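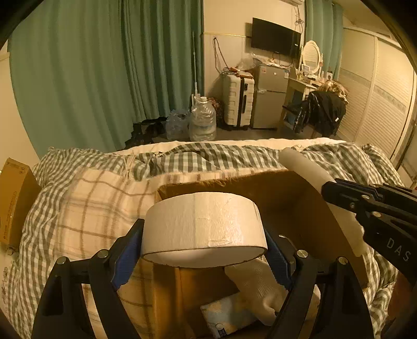

Wide off-white tape over the open box, knitted item and flat package inside.

2 August 2026

Packing for the Marach store room, box on the bed. Working through the loose things first and leaving the heavy stuff for the floor.

The carton is an old one and the rim is frayed along part of one side, torn fibers showing. I would still use it for soft goods. Nothing over 8 lb in it, and no stacking on top. The better cartons from Sawatzky are put aside for the glassware.

Tape: the wide off-white roll has a finely wrinkled face, much like masking paper. I don't trust that kind on a bottom seam. Plan is to use it for closing the top and for labels - pencil takes well on it - and the Zenmont brown tape underneath, two strips the long way and one across. Cut the strips at 36 inches so they run well up the sides.

Knitted things go in flat, on the diagonal if they are too long, and flat packages beside them. Fill the gaps with paper before closing.

Still to do: check how many cartons are left on the Brurex order (some 40 when I last looked), and move the December list over to the new sheet. Box number not assigned yet.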